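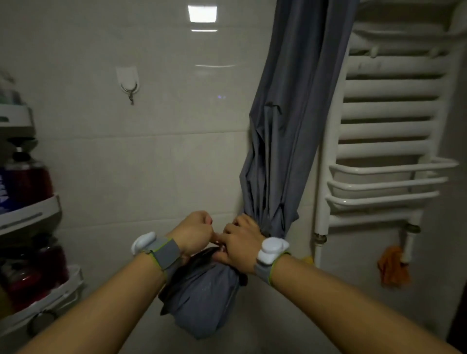

Moisture transport in woven sheet goods is governed by three quantities: the water held on the yarn surface, the water held between yarns by capillary action, and the rate at which air can carry vapor away from the exposed face. The first is set mostly by finish. The second depends on how closely the layers lie against each other. A shower curtain gathered into a bunch by hand, as the gray one is just above its bottom, brings many layers into contact over a short length, and water caught between those layers has only a narrow path out. The same length of curtain hanging flat exposes both faces. For this reason the drying models in this unit treat folded and flat regions separately and join them at the boundary.

Course Notes > Building Services > Unit 7: Drying of Interior Textiles

Search these notes Enter keyword Go

7.1 Drying stages

Stage one is drainage. Free water runs down the sheet under gravity and collects at the hem. It ends when the film is thin enough for surface tension to hold it in place. Drainage is not evaporation and should not be included in the rate calculation.

Stage two is constant-rate drying. The surface stays wet and the rate is limited by the air side:

m = h A (c_s - c_a)

where m is the mass loss rate, h the mass transfer coefficient, A the exposed area, c_s the vapor concentration at the surface and c_a that of the room air. In a closed bathroom c_a rises during the stage, so the rate falls even though the surface is still wet. Students often mistake this for the start of stage three.

Stage three is falling-rate drying. Dry patches form and A shrinks. In hems, two or more layers are stitched together and this stage is long.

7.2 Worked case

The Faltville test sheet has a dry mass of 291 g. After drainage it holds 117 g of water. Moisture content on a dry basis is 117/291 = 0.40. Use this value as the starting point for stage two. Do not use the mass before drainage.

7.3 Hem correction

Yusri Santoso's method assigns the hem its own area and coefficient. Hesent sheets have a single fold and need one correction term. Bezerra sheets have a double fold and need 2. Add the terms before integrating.

Problem set 7 is due 11/05/2020. Show units at each step.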